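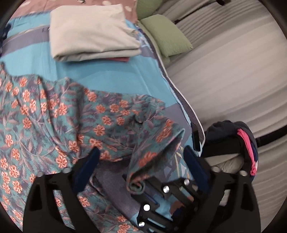
Skanura would like the giveaway section moved ahead of the review section, having run a themed reading month last May without looking at postage until the winners had been drawn. The order has been changed in this version. The remaining items are as they were, with comments added after the trial run.

Book Blog Feature Month: Pre-Launch Checklist
For blogs hosting guest posts, reviews and reader giveaways
Status marks: OK, Open, Fail, N/A

Section A. Giveaways

A1. Entry countries stated in the first paragraph of each giveaway post.
Status: OK

A2. Postage priced for the heaviest book on offer, to the farthest country allowed.
Status: Open
Comment: The hardback of Millet has 262 pages and was priced as a paperback. Reweigh with packaging.

A3. Closing time given with a time zone.
Status: Fail
Comment: Two posts say "midnight" only. Change to 11:59 p.m. Eastern.

A4. Entry form collects name and email only. Mailing address requested from winners after the draw.
Status: OK

A5. Date set for deleting entrant data.
Status: Open
Comment: Broda suggests 2 weeks after the last parcel is confirmed. Acceptable if it is stated on the form.

Section B. Reviews

B1. Source of each copy disclosed (bought, borrowed, sent by publisher).
Status: OK
Comment: Disclosure sits at the foot of the post. Move it above the first link.

B2. Embargo dates checked against the posting schedule.
Status: OK

B3. Quotations from advance copies checked against the finished text.
Status: Open
Comment: Usora is quoted twice from the uncorrected proof. Hold the post until the final copy arrives, or cut the quotations.

B4. Plot details past the midpoint placed under a spoiler line.
Status: OK
Comment: The line must also show in the feed version — the current one does not.

B5. Content notes present where needed.
Status: OK

Section C. Guest posts

C1. Written permission on file for each guest post.
Status: Open
Comment: One permission was given in a blog comment. Get it by email.

C2. Length between 200 and 2,000 words.
Status: OK
Comment: Lower limit applies to Q&A posts as well.

C3. Author biography and links supplied by the guest and tested.
Status: Fail
Comment: One link goes to an expired domain. Remove it if no replacement comes in.

C4. Cover art used with the publisher's consent.
Status: OK

Section D. Site

D1. Full backup taken and a restore tested.
Status: Open
Comment: Backup taken, restore not tested. A backup alone does not pass this item.

D2. Comment moderation turned on for posts with giveaways.
Status: OK

D3. Feature tag applied to all scheduled posts.
Status: OK
Comment: Two spellings of the tag are in use. Merge before launch.

D4. Schedule page loads on a phone without sideways scrolling.
Status: Fail
Comment: The calendar table is too wide. Replace it with a plain list.

Sign-off: any item marked Fail blocks launch. Items marked Open may be carried into the first week, except A2 and D1.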